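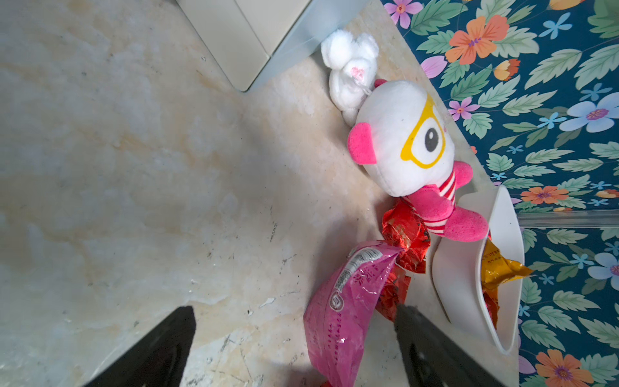
Ulletti pauses floor-tidying trials after grip fault

Lekville, 16/09/2025

Ulletti has paused home trials of its Zalalus tidying arm after a fault in the way the gripper senses how hard it is closing. No one was hurt. The pause covers all 17 arms now in use.

The fault came to light in June during floor pick-up work, in which the arm lifts soft toys, snack bags and wrappers from the foot of a wall and sorts them. On thin plastic packets the force reading stayed at zero after the fingers had met. The arm took this to mean it had missed, and kept closing until the motor cut out. In two homes the fingers then stayed shut and had to be released by hand.

Engineers went through the records of 2,000 pick-ups and found the same false reading in roughly 100 of them. Most involved light packaging. A smaller number involved plush toys, where the fabric had folded between the fingers.

The cause was a filter in the control software, added in the spring to smooth out noise from the force sensor. It also removed very small readings. A second check, meant to stop the fingers after a set time, had been given too long a limit.

Both have been changed. The new software is being tested at the Dow workshop and will have to complete 2,000 pick-ups without a false reading before any arm goes back to work in a home.

Households taking part should leave the arm switched off at the wall and should not try to open the fingers while it has power. The release lever is on the left side of the wrist. Ulletti will contact each household to arrange the update, and there is no charge.

Notes to editors

The Zalalus arm is a trial product and is not on sale. A written report on the fault can be requested from the Ulletti press office in Lekville.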